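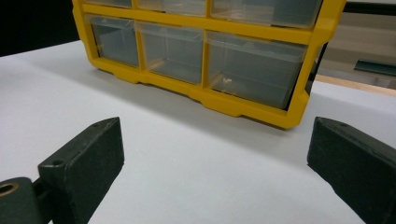
El organizador amarillo, con la pinza abierta delante.

Llevo desde noviembre peleándome con cajones transparentes y sigo sin creerme las cifras que circulan. Skavow publicó su módulo de percepción con un 80 % de acierto en "apertura de cajones domésticos" y medio mundillo lo ha recibido como si el problema estuviera cerrado. Me lo instalé. Dos tardes perdidas con dependencias (pide una versión del compilador que ya no empaqueta nadie) y una tercera para que dejara de escribir trazas a 200 líneas por segundo.

Lo primero que miro en un sistema así es qué hace con el plástico translúcido, y lo que hace es inventar. La segmentación pinta una máscara preciosa sobre el cajón ancho de abajo a la derecha y otra sobre lo que hay dentro, una cosita blanquecina que apenas se adivina a través del frente. Con los reflejos de las luces del techo, la máscara del objeto se pega al brillo y se va de paseo en cuanto muevo la cámara. El módulo sigue informando de una confianza altísima. Me gustaría saber confianza en qué.

Amnuay Boonyarit me escribió para decirme que el fallo es mío, que hay que reentrenar la cabeza de segmentación con datos propios. Puede ser. Grabé 179 demostraciones con la pinza de mano, todas sobre la misma mesa blanca, y reentrené. Mejora, sí. También mejoraría una tabla con las coordenadas del mueble apuntadas a mano, y me ahorraba la tarjeta gráfica. Al girar el organizador un poco respecto a la mesa, la política vuelve a buscar el borde del cajón donde estaba antes.

Y luego está la planificación. El planificador de Ziltulari que uso por debajo es de fiar - lento, feo, pero de fiar - y se traga sin protestar cualquier pose de agarre que le pasen. Si percepción le dice que el reborde del cajón está dos centímetros dentro del bastidor, él calcula una trayectoria impecable hasta ahí. He metido un filtro cutre entre los dos: si la pose salta demasiado entre un fotograma y el siguiente, se descarta y se vuelve a pedir. Son 10 líneas de Python y han hecho más por mis resultados que todo el reentrenamiento.

Ya sé que lo de "de extremo a extremo" vende mejor. Jordan Mellor defiende en su boletín que estos filtros son muletas y que con más datos sobran. ¿Cuántos más? No lo dice. Tampoco dice cuántos cajones distintos había en sus pruebas, y se lo he preguntado dos veces.

Lo siguiente será repetirlo todo con la luz del techo apagada y una lámpara lateral, a ver si la máscara se comporta. Subiré los registros completos, incluidos los intentos malos, y el filtro tal cual está, con sus comentarios a medias. Si alguien tiene el módulo de Skavow funcionando con cajones transparentes sin tocar nada, que me mande el fichero de configuración y los vídeos sin cortar.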